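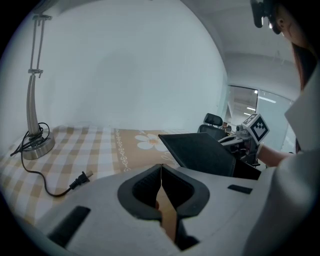 Prerinside: A Checked Cloth and a Desk Lamp
Project report by Relu Preda
Surface and Light, Nollanen School of Design
10 February 2018

What we set out to do

Prerinside is the small-interiors project every first-year at Nollanen takes over the winter. You pick one printed fabric and one light and work out how they get along. Our group of four argued over the fabric for most of the first meeting. I wanted a checked cloth with a flower on it, the kind you would find in a grandmother's kitchen, and the others wanted something plain. I won, mostly by bringing the cloth in and spreading it out while they were still talking!

I'm very glad it went that way. A plain cloth would have given us a lovely calm surface and very little to write about. The check is busy, the flower is large and cheerful, and there is lettering too, so the whole thing changes depending on where you stand and where the light falls.

The cloth

The background is a check in soft, warm colors, white with beige and pale yellow. Over it goes a tan band, edged with a white pattern that looks like a chain. The flower is white, daisy-like, with an orange-toned center, and close to it there is a line of white script. We spent far too long on that script. It seems to start with a capital J, and after that every person in the group read something different. Ene was sure it was a name. I think it was drawn to look like handwriting and was never meant to be read all the way through, which I find rather charming.

What I love most is how the printed parts hold the check together. Squares by themselves keep going in every direction and your eye runs off with them. The tan band gives it somewhere to rest, and the chain edging makes a clean line between the two. If you covered the edging (we tried this on paper, with strips of tracing paper over a sketch) the band looked like a patch someone had dropped there by mistake.

My first color notes were wrong, by the way. I wrote "cream and brown" in January after looking at the cloth under the lamp in my bedroom, which has a very yellow bulb. In the studio the brown turned into tan and the cream split into two separate colors. I've left the old notes in my sketchbook with the new ones next to them.

The lamp

The lamp is a metal desk lamp, slender and silver-gray, with a round base. I chose it because it is close to the opposite of the cloth. It has no pattern at all, just thin lines and joints, and against a white wall it reads almost like a pencil drawing. We set the output at 700 lumens for all the written observations so that our notes could be compared.

A lamp with a round base is a surprisingly good partner for a check. The squares make the curve look rounder, and the curve makes the squares look straighter. I drew this over and over and it never got boring. The cord was harder. In my first drawings I left it out, and our tutor circled the empty spot and wrote "where does the power come from?" So now the cord is in every drawing, and the loops turned out to be a nice echo of the script.
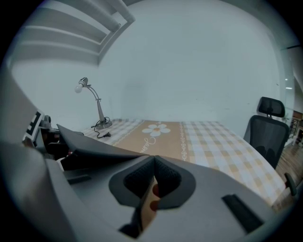
How we worked

We had 10 studio sessions. The early ones went to looking and drawing, with the lamp kept in one spot and the cloth turned a little between sketches. After that we moved the lamp and left the cloth alone. Each of us kept separate notes and we only compared them at the end of a session, so that one loud opinion (usually mine) wouldn't decide it for everybody.

For each lamp position we wrote down:

Which part of the print you notice first
Whether the squares look flat or wavy
How strong the white of the flower is next to the white in the check
Where the lamp's shadow crosses the band
Any color that seems to change

The second point needs explaining. A checked cloth shows every fold. A tiny ripple that would vanish in a solid color bends a whole row of squares, and low light from the side makes it even clearer. We began by smoothing everything down before each sketch. Later we let the folds stay, and my drawings got a lot better — looser, with some actual depth in them.

What we found

With the light coming from high up, the flower was what everyone noticed first. It is the biggest area of plain white in the print, so it jumps forward. With the light low and to the side, the check took over and the flower sank back. I hadn't expected such a big difference from one small lamp.

The script behaved in its own way. Thin white lines on tan need fairly even light, and once a shadow crossed them they were gone. Ene suggested placing the lamp at the far end from the lettering, and this was the arrangement all of us liked best.

The chain edging stayed readable in every position. I've filled several pages with versions of it, some wider and some with bigger links, and I'd like to use one as a border for my spring piece.

Next steps

I want to redraw the print at half scale, with a smaller flower and the same size of check, to see whether the band still holds the squares together. The Trollow print room has a table free in the afternoons and I've put my name down for it. Ene is going to try the same pattern with the colors reversed, tan flower on a white band, and we've agreed to light both with the same lamp.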